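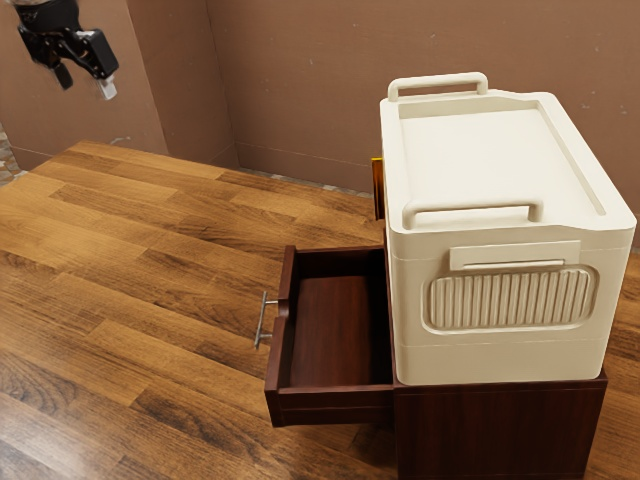 Gripper clear of the drawer, simulated cell.

Hello all,

I went through the drawer cell again on Tuesday and have some notes for anyone who keeps a copy of it. This is the Kekaren setup with the cabinet on the plank tabletop, the cream storage box on top and the drawer with the bar handle. The Huanca scene loads differently and I haven't touched it.

The trouble was the wrist camera. After the last update the mount offset went back to its default, and the tool point the planner used no longer agreed with what the camera showed. The arm would stop short of the handle and close on air. I put the saved offset back, ran 20 opens from the same start pose, and checked the log after each one. The start pose should leave plenty of room between the fingertip and the handle. If yours starts close in, fix that before you look at the camera.

The second problem is glare. Plain wood with a glossy finish gives the depth estimate very little to work with, and where the light washes out the grain it gives up. I save one view from the wrist camera with only the planks in it and compare it against the same view after any change to the lights. Keep the light settings in the same file as the offset -- mine were in two places and one of them was stale.
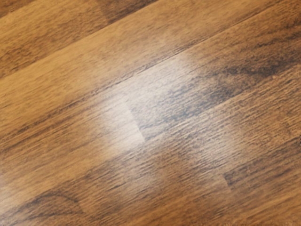
Katherine Flores wrote to ask whether the exposure should be locked before the offset is restored or after. She had done it after, and her first 380 steps came out too bright to use.

Do it before. Her message from last week covers the rest, so I am quoting the useful part:

> On our copy the fingers were in the wrist view at startup but
> dropped out of it once the Clokarora config was read. We had two
> entries for the camera tilt and the second one won. Removing it
> fixed the view. I also had to set the timeout to 2000 ms or the
> gripper node gave up before the scene had finished loading.
>
> Does anyone run this with the fingers closed at startup? The
> script from Flurkport seems to expect it.

I start with them open. The Flurkport script does expect closed, but you can change that on the line that sets the home position. With the fingers open, both tips should show at the bottom of the wrist view with a narrow strip of wood between them. If you get one tip, or none, check the tilt entry first and then the offset.
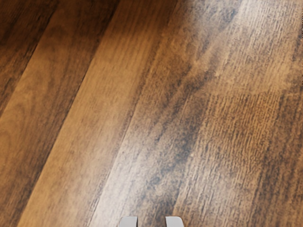 Posted by the drawer cell maintainer, setup notes, revision 1542

The order I use now is exposure, offset, tilt, lights, then a slow open with the speed limit on. Save the config after the slow open and not earlier. If the slow open fails, go back to the offset and leave the planner settings alone.

I still don't have a good answer for the timeout. Mine loads fine at the default, so if you needed the longer value, please send me the startup log.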